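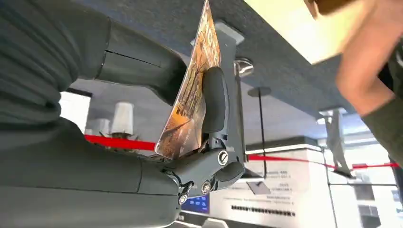

Reading time: 2 minutes

Unit 7. Grip control for thin, bending objects

A folded brochure is harder to hold than a box. It bends slightly when the finger presses it, so the width we measure at the start is soon wrong. In the Pusell controller we therefore close on force, and we use width only as a safety limit.

The loop has two states, CLOSE and HOLD. It runs every 30 ms. Glossy paper reflects light along its edges, and the wrist camera may lose the outline there -- keep the last good estimate and do not open the finger.

A person's arm can also enter the view. Planning must then stop, but HOLD continues.

For Saturday: read log 379 and mark where CLOSE should end.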